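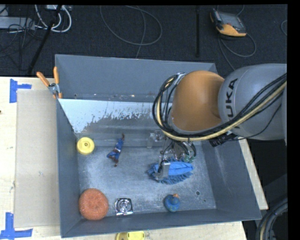

Search the archive
Enter keywords
Reading time: 2 minutes

Subject: Re: Worn metal stock bins - repaint, line or replace?
List: Natitwood workshop and stores list

> We have a number of grey metal bins on the packing benches, all of the
> flared type with a separate strip compartment along the back. They hold
> mixed small goods, mostly mop heads, cleaning pads and similar. The
> floors are scratched right through to dull metal and the white coating
> on the sloping panel is flaking off in bits. The bits end up in the
> goods. Has anyone recoated bins like these, or is it better to put a
> liner in and forget about it? Vestow have quoted for new ones but the
> lead time runs into December.

We had the same trouble at Zundden and tried both. Notes below.

1. Flaking panel. Do not paint over it. The old coating goes on lifting from its lower edge and takes the new paint with it. Scrape back to a firm edge, then sand the edge until a fingernail passes over it without catching. A plastic scraper is too soft for this. We ended up stripping the whole panel and leaving it bare.

2. Floor. Scratches in bare metal do no harm to textile goods unless there is a raised burr. Drag an old microfibre head across the floor in both directions. Long strands find burrs much faster than a hand does. Go over any snag with 100 grit and wipe out the dust. The cloudy patches on ours were cosmetic and would not polish out, so we stopped trying.

3. Liners. We bought cut sheets from Ashour and fitted 5 bins. The floor pieces lay flat and are still in use. The pieces for the sloping panel curled at the top within a month and small discs slid down behind them. If you line, line the floor only.

4. The joint between slope and floor. This is where flakes and fluff collect, and anything round tends to come to rest there as well. Brush it out at every changeover. We do it at 6 a.m. before the first refill.

5. Contents. Shaggy heads should not share a bin with anything that has a hub, ring or clip. The strands wrap round it and you lift two items when you wanted one. If they must share, keep a single layer and leave gaps.

On cost, stripping took almost 3,000 minutes across the full set, including drying after the wash. Item 741 in the old stores list is the same bin without the back compartment, if you can live without it - we could not.

Has anyone tried powder coating on the panel alone? I would like to know whether the heat moves the seam.

Stores, Zundden

This site uses cookies to remember your archive settings. Accept / Manage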